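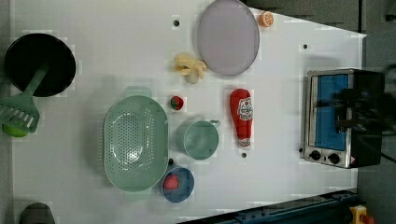

Athina Lambrakis
Toy library coordinator, Brastmont

Print | E-mail | 4 comments | Share (11)

February

In at half past eight. The heating had come on by itself, so I didn't need to go down to the boiler cupboard. Two bags of returns were already hanging on the door handle, both jigsaws, both with the loan cards inside. I put them on the returns trolley and left them there for the afternoon.

The job today was the play kitchen set. It has been out on loan more or less without a break since the autumn, and every time it comes back somebody has added a thing from home or kept a thing by mistake. The list in the lid of the box is two years old and in three people's handwriting. Lumturie wanted it done before the half-term bookings and I said I would do it.

I spread the kitchen things out on the white table, pan at one end, the fruit wherever there was room. It's a better way than working out of the box. In the box everything sits inside everything else, and last year I signed off a set as complete with the lime stuck under the colander and the strawberry written down as missing. We sent a letter to the family about that strawberry. I still feel bad about it.

The frying pan is in good order. So is the green slotted spatula, which goes with it on the list as one item. I have now split them into two, as they don't always come back together. The colander is the mint-green oval one and it is the largest of the containers, and I have wondered before about taking it out of the set and lending it separately with the sand things. Evdokia is against it. She says the children use it as a hat, a boat and a bed for the small bears, and the set would be poorer without it. It stays.

The ketchup bottle I wiped down with the pink cleaner, and then again with plain water. The label has held.

Made tea at ten. Sibel Yurt rang from Itutley about the joint order. They want to go in with us on storage boxes from Calura, the flat ones with the clip lids, and if the order comes to 400 pounds the delivery is free. We are a fair way short of that even with both of us. I told her I would ask the two nurseries. She also asked if we were having trouble with the Chung shelving, as theirs has started to lean. Ours hasn't, but I went and looked at it afterwards and tightened the bolts along the bottom.

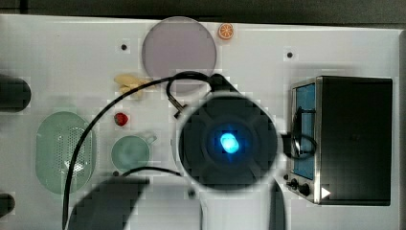 Plate, orange slice, banana, strawberry and the green cup.

Back to the kitchen set. The banana is the part that gets most comments from parents. It is a very pale yellow, paler than you would expect, and a grandmother asked me before Christmas if it had faded. I don't know. It was that colour when I started here. The orange slice is much brighter and looks newer, though by the old list they came in the same year.

The green cup used to have a saucer. It's on the list with "saucer lost" next to it, and then in a different pen "found", and then that is crossed out. I have written the cup down on its own and that is the end of the saucer as far as I am concerned.

I've kept the toaster oven with the set. There was some talk of moving it in with the shop and till things, but children who borrow a pan and a plate want something to cook in. Its old entry in the catalogue said only "oven", which has led to mix-ups with the big wooden cooker that doesn't leave the building. Changed to "toaster oven" on the card and on the computer.

The catalogue passed 3000 loans last month. That is since it went on the computer, so the true number will be higher. Ailbhe Geraghty put a note about it in the newsletter and we had a few people in to renew their membership off the back of it. Membership stands at 63 families, up a little on the summer.

Lunch at the desk, cheese roll and an apple. Rained hard from noon. Only one family came in the whole of the open hour, a father with twins who wanted the marble run, and it was out. They took the farm and a bag of puppets. One of the twins asked to have the strawberry as well and I said it belonged with the kitchen, and she accepted this but kept looking over at it.

After they had gone I sorted out the dishes. The dishes have always been the untidy part of this set because they come from different places. There's the lavender plate, the pale green plate you can see through, and the small blue bowl. None of them match and I used to think we should replace them with a proper boxed set. 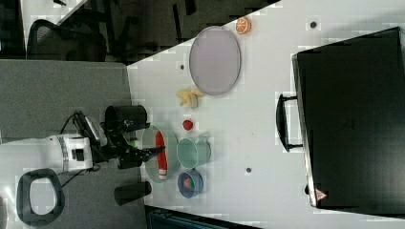 I have gone off that idea. A boxed set would be nearly 100 pounds for anything that would last, and with the odd ones at least I can tell from across the room which is missing. Children don't mind. They like to have "their" plate, and the blue bowl is the one they argue over.

There was one item I couldn't settle. It's long and red with white on it. The old list has "hot dog?" with the question mark, and I thought it might equally be a skittle that wandered in from another box. I asked Lumturie when she came in at three and she turned it over a couple of times and said hot dog. I asked Evdokia and she said skittle. It has gone down as "red and white piece" and can live with the food, where people expect to find it.

New list typed and printed by four. Everything in alphabetical order this time, with a box to tick going out and a box to tick coming back. I stuck it inside the lid with the clear film and got one bubble in it, near the bottom. Threw the old list away, then took it out of the bin again and put it in the folder.

Still to do: bag for the fruit, the drawstring has gone. Ring the nurseries about the Calura order. Ask Ailbhe if she wants anything for the next newsletter. Check the jigsaws, which I didn't get to at all.

Locked up at quarter to five. Still raining, and the side gate had swung open again.

Print | E-mail this entry to a friend

Recent entries
- Jigsaws, and a missing corner piece
- The shelf in the back room
- New membership cards
- Half-term opening hours
- Dressing-up rail: washing day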